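Cookies help us run this site. Accept | Manage settings

3.2 Folding on soft surfaces

Most household folding is not done at a table. Of the 906 garment entries in the Gritus diary set, more than 40 per cent were folded on a bed, and trousers were the item most often placed there. Wumbei treats the bed as a work surface in its own right, and we follow that usage.
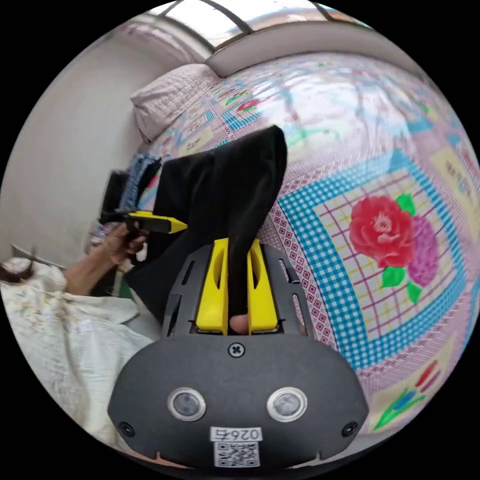
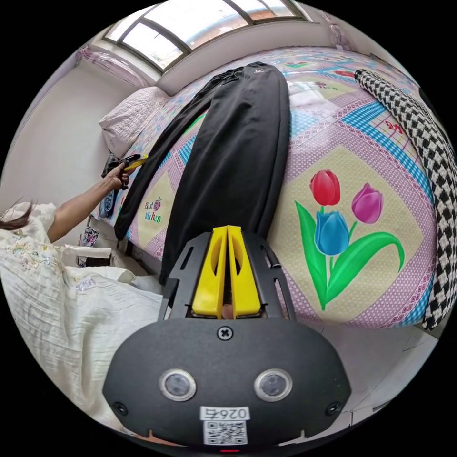
Figure 4. Dark fabric handled over a patchwork-print bedspread (first panel); black trousers laid lengthwise on the bed, waistband toward the pillow (second panel).

Three properties of the bed affect the fold. The first is compliance. A mattress gives under the forearm, so a crease pressed by hand is weaker than one pressed on a board, and the layers tend to shift when the second leg is brought over the first. The second is friction. Quilted or textured covers hold the lower layer in place, which helps with knits but makes it harder to slide a garment square once it is down. The third is visual contrast. Plain dark trousers on a light or multicoloured cover have an outline that is easy to find - the inseam is not, as it is dark on dark.

Trouser folds in the diary set were coded by their first step. In the leg-over-leg method the garment is laid flat, one leg is turned onto the other along the centre line, and the length is then halved from hem to waistband. In the hang-and-drop method it is held up by the waistband, shaken, and lowered already doubled. Households in the Clandside group favoured the first method and kept to it for children's clothing as well.

Respondents also reported that the bed is rarely cleared before folding begins. Finished items are stacked at the foot or along one side, and the free area shrinks as the work proceeds. In 21 of the 69 homes, the last garments were folded on top of earlier piles. We coded these as stacked folds and left them out of the neatness scores in Section 4 - the colour and height of the pile made edge alignment difficult to grade.

Correspondence: Adwoa Wumbei | Back to top
Shares 21 | Comments 0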